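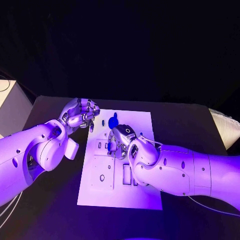
**Should a small shop buy a matched pair of arms, or start with one and add later?**
Buy the pair if your parts need holding while something else goes on. If you only move things from A to B, get one and keep the money.

OK so, review. Lalel two-arm bench kit, with hands, ordered through Zerkholm. We've had it since April. Board work mostly, small blue parts, pegs and such. Writing this between jobs so excuse typos.

Delivery: fine. Two crates. Paperwork a mess, Marisol Ponce in our purchasing spent a whole Thursday matching line items to the quote.

The hands. Best part of the kit. Metal fingers, proper joints, and you can get at the hardware with normal drivers. Also the most expensive part to replace so budget a spare finger set from day one. We didnt. Waited for one, lost work.

Cables. Not enough length in the box! We bought extra from Aquino, $294 for the lot. Should of been included at this price.

Stuff I'd put in the budget that the quote left out:

- extra cables, see above
- spare finger set
- fixture boards. Ours were $381 each and we needed 2
- a heavier table. Ours wobbled, had to swap it
- training time, more than you think

Software is okay. Updates come often, sometimes too often. Teaching a new job is slow the first time, then quick. Support answers the phone but only mornings, and the Cilville office knows way more then the main line. Ask for them.

Would I buy again? For the two-hand jobs yes. Plan on the first 100 hours being setup and fiddling, and dont promise a customer anything before that.

Four stars. Would be five with longer cables.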